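Evie Sedgwick
April

1/ Bench notes on two hand-held grippers, the Faltberg and the Stiller. Same wrist camera, same table, 16 attempts each at lifting things off a flat surface.

2/ Pads first. The Faltberg ships with soft rounded ones. The Stiller's are square and stiffer. On cutlery the Stiller got 15 of 16. The Faltberg kept rolling forks over.

3/ Trays are harder. Wood-grain finish, satin sheen, raised rim, a rounded corner. Both fingers stay in view at the bottom, with the rim running down the right side.

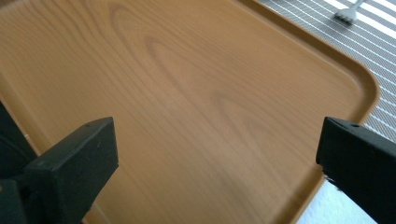 4/ Exposure. Striped cloth in bright light pushes the highlights up and the black fingers go down to nothing. I locked exposure on the tray and accepted washed-out stripes. Auto was worse -- it hunted on every approach.

5/ Controller is still the Ejigu board from 2016. Loop delay measured 41 ms with either gripper, so I'm not blaming it for the fork results.

6/ Stiller stays on for now. Trigger travel is too long and the mounting screws need threadlocker. Hultham pads go on next, same tray, same 16 attempts.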